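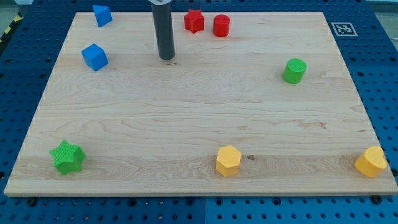
Angelica Lumbao 在我上一篇底下留言：“预算就那么多，到底该先买臂还是先买台面？你能不能别绕弯子，直接说。”

行，那就直说：先买台面。我知道这话听着有点扫兴，谁不想先拆那个装着机械臂的大箱子呢（我也想！），可我们组用 Jandesura 这套桌面工作站用到现在，最让我觉得钱花得值的，偏偏是那张蓝色的孔板桌面。

先说台面。满板都是规规矩矩的孔，想固定什么，找两个合适的孔位，螺栓拧上去就完事。我们现在压着一块浅色枫木板，木纹挺漂亮，拿来当作业面，积木就摆在板上抓。以前我们用的是普通办公桌加夹子，夹子松一点，整套标定就得重来，来一次我的火气就大一次。换成孔板之后，我把板子拆下来再装回去，位置对得上，标定文件接着用，省下来的时间够我喝好几杯茶。

缺点也有。台面是拼接的，中间有一道缝，细是细，装配那天我拿尺子靠上去，一边还是高了一丁点，垫了薄片才平。说明书对这件事只字不提，客服倒是回得快，发来一张手画的垫片示意图，画得相当潦草。

再说夹爪。深灰色的圆柱外形，从上面垂下来干活，外壳收得很利落，线没有到处乱甩。抓立方体和六棱柱都顺手，圆柱也还行，星形的就看脸了：棱角刚好对上夹面的时候很稳，偏一点就会打转。Vasiliu 家有配套的软垫指套，我们另外买了一副，装上以后好了不少。所以做预算的时候，请把指套当成必需品，别写在“可选”那一栏里，写进去就一定会被砍掉，我们第一版就是这么被砍的。

说到积木，套装里给的是彩色塑料块，红黄蓝绿，有圆柱、有三棱柱、有星形。做工比我想的细，有几块表面还带细纹。要是只做抓取练习，完全够用，犯不着去买那种贵得吓人的标准件。定位标记也是同样的道理，自己打印一张黑白方块贴平就行，Guvislow 卖的那种硬板标记我试过，好看，耐脏，但对刚起步的小组来说真不是急事。

钱的事单独讲讲，因为问的人最多。我们整套买下来是 3887 欧，其中台面和支架占了 1911 欧。对，差不多一半！Milagros Lagman 看到报价单的时候直接问我是不是多打了一位数。我当时也心虚，硬着头皮交上去了，现在回头看，臂以后可以换，夹爪肯定会换，台面大概率会一直用下去，这笔钱放在这里我睡得着。指套、备用螺栓、地上贴的黄黑警示胶带这些零碎都不在报价里，记得自己留一笔。运费也不在，而且孔板很重，快递只送到楼下，我们是两个人连拖带抬弄上去的，第二天胳膊都举不起来。

交货期要提醒一句。商家写的是 40 天，我们八月下的单，货是按时到了，可电源线是另一个包裹，又晚了几天。那几天我就对着一台不通电的设备擦灰。如果你们的经费有报销截止日，千万往前多留点时间，尤其别赶在开学前后下单。

另外，Marnerora 也有一套类似的，便宜一截，我在别的实验室摸过。台面薄，孔距也稀，装小东西没问题，想压大一点的板子就得自己打转接片。预算实在紧的可以考虑，反正孔板这东西以后还能升级，就是旧的那张会变成很占地方的一块铁疙瘩，你得想好往哪儿搁。

所以 Angelica，我的顺序是：台面，臂，夹爪带指套，剩下的钱再看标记板那些。软件我没算进去，我们用的是自己写的一套，不好比较。下次我打算试试在同一张台面上再加一个工位，孔位表已经画了一半，等装好了再来更新螺栓到底该买多长的，这次我买短了一批。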